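Is the Lemlow reunion movie even happening?
2 min read

velvetcurtain80
So the "insider" blogs are at it again. A Lemlow reunion movie, whole cast back, filming in July at Temham. Has anyone seen a single named source? I read four of these posts and they all link to each other.

popcorn_moth
The Drumon account posted a picture of a script cover! It had the title and everything. I'm choosing to be happy.

velvetcurtain80
A script cover is one sheet of paper. I could print you one tonight.
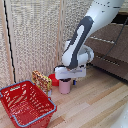
And remember the same account swore we were getting a second season of Montes. We got a soundtrack reissue and a mug. I'll believe in this movie when the studio puts its name on something.

tallglassofno
Mostly agree, but you're being hard on Drumon. They called the Montes recast 14 days early and everybody laughed at them then too.

velvetcurtain80
One right call. How many wrong ones got deleted?

popcorn_moth
The petition is at 2474 signatures, and two of the cast liked the post about it. That has to count for something.

tallglassofno
Likes are free. The goal was 4000 anyway, and it's been stuck for weeks.
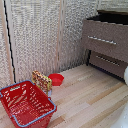
Red basket on a light wood floor

greyscale_gus
I'd skip it even if it's real. The finale wrapped up fine. Why drag them all back to stand around in the old costumes?

popcorn_moth
Because I want to see the costumes, Gus!! You don't have to buy a ticket.

velvetcurtain80
There's no ticket to buy — that's my whole point. Somebody post a real quote from a real interview and I'll change the thread title.

Last updated: 24 Jul 2020
Contact | Copyright 2020 | Back to top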